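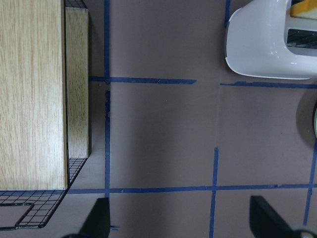 ¿Por qué se separa la percepción del objeto de la planificación del movimiento en una tarea de manipulación?

Porque cada módulo responde a un error distinto. La percepción estima dónde está el objeto y con qué incertidumbre; la planificación decide cómo llegar hasta él sin colisiones. Si ambas funciones se mezclan en un mismo nodo, un fallo de agarre no puede atribuirse a ninguna de ellas.

Unidad 3. Control y percepción en tareas de mesa
Asignatura: Programación de Sistemas Robóticos
Docentes responsables: Nidia Bermúdez y Heriberto Benavides

3.1 Sistemas de referencia

Toda pose utilizada en el programa deberá expresarse en un sistema de referencia declarado. En las prácticas se emplean la base de cada brazo, la mesa, la cámara fija y la cámara de muñeca. La retícula de cinta azul sirve de ayuda visual para colocar los objetos y no sustituye a la calibración: las tiras no están perfectamente alineadas y ningún cálculo debe apoyarse en ellas.

La transformación entre la cámara de muñeca y la pinza se obtiene mediante calibración mano-ojo. El estudiante registrará 81 pares de poses, con variación suficiente en las tres rotaciones, y guardará el resultado en el archivo de configuración de su grupo.

3.2 Planificación del acercamiento

El acercamiento se divide en dos tramos. En el primero, el planificador lleva la pinza a una pose previa situada sobre el objeto. En el segundo, el movimiento es cartesiano, a velocidad reducida, y se corrige con la imagen de muñeca. Para la tarea de la tostadora, la rebanada que sobresale de la ranura obliga a fijar la orientación de los dedos antes de iniciar el descenso. 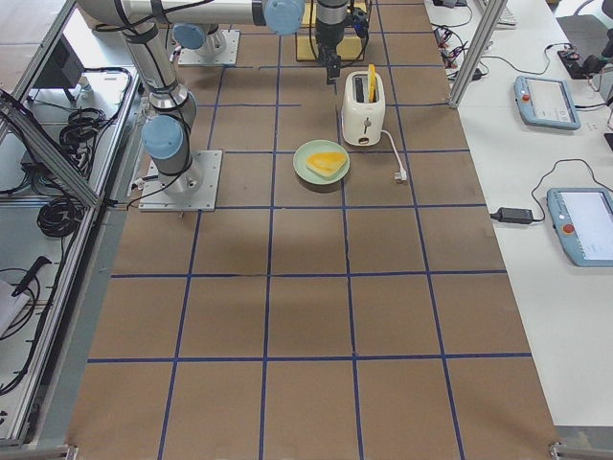
El modelo de colisión incluirá, además de la mesa, la tostadora, el plato y el cable de alimentación, que se representará mediante un volumen envolvente. Los postes y perfiles de aluminio se declaran como obstáculos estáticos. Cuando se planifique para un solo brazo, el otro permanecerá en el modelo con su configuración articular vigente.

El tiempo máximo de cálculo por consulta es de 400 ms. Agotado ese plazo, el nodo devolverá un código de error y el ejecutor no enviará ninguna trayectoria. Se admiten 2 reintentos.

3.3 Registro de la ejecución

Las imágenes, los estados articulares y las órdenes de la pinza se almacenarán con una marca de tiempo común mediante la herramienta Flolon. Las sesiones incompletas se conservan y se etiquetan como tales.

3.4 Entrega

La memoria contendrá el diagrama de nodos, el archivo de calibración y el análisis de un fallo de agarre. Se remitirá a Hernán Zapata antes de que termine febrero. Las consultas sobre el planificador se dirigirán a Ignacio Medina.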